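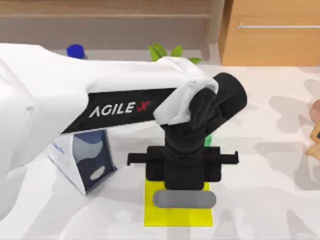 シミュレーター内の卓上シーン。「AGILE X」の文字が入った白いアームのグリッパーと、黄色いパッド上の灰色の物体。

ホーム 特集 製品レビュー バックナンバー 定期購読

実機を置かずに把持動作を詰める Drarumの卓上シミュレーション環境

2020年9月24日

Drarumの「Jerno」は、卓上作業向けアームの動作検証に用途を絞ったシミュレーションパッケージである。アームとグリッパーのモデル、家具を含む室内背景、小物類のデータを一式で提供する。7月の改訂で収録小物は3,494点から3,971点に増えた。

編集部では、小物をつかんで持ち上げ、指定位置に置く課題を6種類組み、各100回実行した。評価の対象は再現性と設定の手間である。初期配置は乱数シードで固定でき、失敗した試行だけを抜き出して同条件で再実行できる。ログには関節角、指の開度、接触力が時刻とともに残る。

難があるのは接触の計算だ。両端の丸い物体では、摩擦係数の初期値のままだと指の間で滑りやすい。係数は物体ごとに変更できるが、一括編集の機能はない。開発を担当するアフィク・ナスティオン氏は「初期値は低めに置いている。実機より甘い結果が出るほうが困る」と説明する。

描画は影の処理を含めて標準設定で足りる。背景の家具や植物は個別に非表示にでき、画像認識の条件を段階的に変える試験に向く。一方、照明の設定は項目名が分かりにくく、日本語の説明書にも該当する記述が見当たらなかった。

ライセンスは年間契約で、席数単位の追加が可能。導入支援はBukbyが受け持つ。

お問い合わせ | 著作権表示 | ページの先頭へ戻る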